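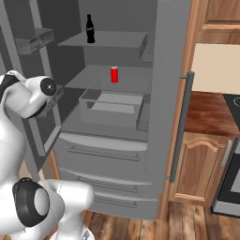
4.2 Setting up the fridge station and keeping it alive

Most papers give the simulated cell two lines and move on. I'm going to give it a few pages, mostly because I spent more of the project inside it than anywhere else, and because the first version was broken in ways that took us far too long to spot (our numbers from that spring are all in the bin, and they deserve to be).

We call the cell Nina. It's one arm, one kitchen and one refrigerator, built in Teltar, with the kitchen parts taken from the Flonex model set and then fixed up by hand. Figure 4 has the station in its two-item layout: the fridge open, the black glass bottle on the upper shelf, the red can on the shelf below it, and the arm on the wood floor in front. The other layouts use the same fridge and the same two items and only shuffle where things stand.

Placing the base came first, and I got it wrong. My instinct was to put the arm square in the middle of the opening, the way I'd stand myself if I were looking for a drink. That works fine for the upper shelf. Then you ask for something low down and the elbow folds back on itself, and the planner goes looking for a way around that doesn't exist. Roxana Marulanda suggested shifting the base toward the left side of the opening so the arm comes in at a slant, and suddenly the middle shelf was easy! We tried 18 base positions in the end, on a small grid, and ran the same set of reaches from each one. The one we kept wasn't the best for any single shelf. It was the one that never did badly, and I'd take that again.

The catch with standing to the left is that the left door is now very close to the gripper. There's a lower shelf on the inside of that door, and for a while the gripper kept clipping its rim on the way in. I say clipping, but what we saw was stranger than that: the arm would get partway in, shiver, and stop. I blamed the controller. I spent a week on the controller! Then Abelardo Condori turned on the collision view and found that the door shelf, which looks like an open bin on screen, was a solid block as far as the physics was concerned, and it was a good bit fatter than the drawn one. So the arm was bumping into a part of the door that wasn't there.

We rebuilt the collision shapes for the whole fridge after that. Each bin is now a floor and separate walls, the crisper is an open tray again, and the shelves are thin slabs that match what's drawn. The freezer drawers at the bottom never move in our tasks, so I left those as plain boxes. If you plan to open them you'll need to redo them, sorry.

The doors needed work as well. As delivered, the hinges had almost no friction, so a light touch would send a door drifting, and if it drifted during a reach the reach was spoiled. Locking them open was the quick fix and we did use it for the first round. But a locked door hides bad behavior, because an arm can lean on it all day and never pay for it. What we run now is a hinge with enough friction to stay put under a brush and move under a real shove, and we log the angle at the start and end of each run. Any change at all gets the run flagged, and I look at flagged runs myself with a cup of coffee.

Then there's the bottle. The can is easy to look after: it's short, it sits flat, and the gripper closes on it without any drama. The bottle has a narrow neck and most of its weight down low, or it should have. In the model we started from, the weight was spread evenly through the outer shape, so the thing was top-heavy and would tip when the gripper so much as breathed on it. Renata Zalewska moved the center of mass down and we tuned the contact between the base and the shelf until a gentle nudge gave a slide and a harder one gave a fall. I can't tell you the contact values are right in some deep sense. They're the values that made it act like a bottle, and they're listed in the appendix so you can argue with me.

A word on daily care, which sounds silly for a machine that doesn't exist outside a computer, but Nina really does go out of shape. Settings creep. Someone changes the time step for a test and forgets to put it back (it was me). So every morning, before anything else runs, the cell goes through a warm-up of 73 short checks. It puts both items on their shelves and waits to see if they stay still. It moves each joint through its range with nothing nearby. It sends the closed gripper past the door shelf on a path we know is clear, and if there's any contact reported at all, the day's jobs don't start. The whole thing takes some 340 seconds, and it has saved us more than once. In July it caught an update that had quietly doubled the size of the contact margin on every shelf, so both items were hovering by a hair.

The one repair I still think about was the wrist. On long batches the last joint would slowly build up an offset, tiny on any one run, and the gripper would come in slightly rolled. Walter Chávez found it on a Sunday by plotting the joint reading at reset for an entire batch, which nobody had asked him to do. Our reset was putting the joint back to its last commanded angle and skipping the true home angle, so every little tracking error got carried into the next run. One line to fix. We then reran everything that came before it, 1,167 runs, and that is the set we report in Section 5.

Anselmo Escobar is porting the same checks to the Vulport test rack so the two setups can be compared morning by morning. That work isn't finished and I won't lean on it here. The reach results that follow all come from Nina with the base in the left position, the rebuilt fridge, the stiff hinges and the corrected reset, and wherever I had to drop a run for a moved door, it's counted as a failure in the tables.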